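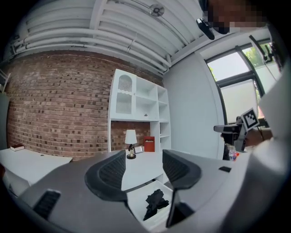
The gripper over the open drawer, Dastley, top floor.

Leandro Saavedra had the result before breakfast and he wanted to run down the stairs shouting it, but it was Saturday and the only person in the building was Mersha, who was asleep with her head on the bench and one shoe off.

"Mersha," he said. "It looked in the drawer!"

She lifted her head a bit. "Which one?"

"The arm. Fondo. It looked in the drawer first, before it did anything!"

She put her shoe on, which took a while, and followed him up. The top room at Dastley had been done out as somebody's study, with a white desk and a tall white bookshelf against the brick, a little lamp, a picture frame and a copy of Madeline propped up by its side. Mersha had brought the book from home. She had said that if they were going to teach a machine about houses then there had to be at least one thing in the room that a child would run back for.

They had spent most of the winter in there with the hand-held gripper, the big grey one with the two curved black fingers, doing the same small jobs over and over. Open the drawer, take the thing out, put the thing back, close the drawer. The idea was Mersha's and it was so simple that Leandro had been cross for a whole afternoon at not having had it first. Everyone else's recordings were tidy. People practised the job until they could do it smoothly, and then they recorded the smooth ones, and the arm learned to be smooth and was hopeless the minute anything had moved. Mersha wanted the dithering left in. She wanted the moment when you open a drawer and stop because you can't remember what you came for.

"You can't teach it to forget," Leandro had said.

"I'm not. I'm teaching it what people do with their hands while they're finding out."

So they made two piles. One was called Panier, after the French for basket, because Mersha threw everything into it: the pauses, the wrong drawers, the times she reached for the bottle and changed her mind. The other was the clean pile, with every hesitation trimmed off. There were 600 recordings in each, the same jobs in the same room, and one night they trained Fondo on the first pile and the next night on the second, and after that they hid things from it.

It was the hiding that Leandro loved. He was very good at it. He put a sock where the pen should be. He folded a black cloth so small that it might have been anything, and he shut it in the drawer and stood back with his arms crossed like a man who has laid a trap for a fox.

"Show me," said Mersha now.

He had the runs lined up on the screen. He played her the clean one first. Fondo came down over the desk beautifully, pulled the drawer open, and closed its fingers on the exact spot where the pen had been in every recording it had ever been given. It lifted a good firm pinch of air, carried it across the desk and set it down with great care.

"Oh, bless it," said Mersha.

"Two finds out of 15. Now watch."

He played the other. Fondo came down over the desk, a little crooked, and pulled the drawer open, and stopped. The fingers opened. The whole wrist tipped to the left, then to the right, and came in low over the drawer front, and you would have sworn that somebody was bending down to see. Then it reached to the very back corner and came up with the cloth.

Mersha didn't say anything. She played it again, and then she played the part with the tilt a third time, leaning in.

"That's me," she said. "That's what I do. I do it with my keys."

"I know! I've watched you do it all winter!"

"How many?"

"13 out of 15. And one of the misses was when I'd put it under the lamp, and that was hardly fair." He was walking up and down by this time, between the window and the shelf. "It's the same arm and the same room. All we did was leave the dithering in. We'll have to do it somewhere else, another room, somebody else's hands, it might only be that it likes this desk. But the tilt, Mersha. There's no line anywhere telling it to tilt."

"Put the cloth back," she said.

"What, now?"

"Put it back and go and stand in the corridor. I want to hide it this time. You always go for the drawer."

He went out and stood in the corridor. He could hear her moving about, a drawer going, a book being lifted and set down again, and a long quiet spell in the middle when he supposed she was standing there with the cloth in her hand, trying to think where. He looked at the time. It was ten to seven. He was so hungry that he felt slightly ill, and he wouldn't have gone home for anything.

"Ready!" she called, and he heard the arm start to move before he had got the door open.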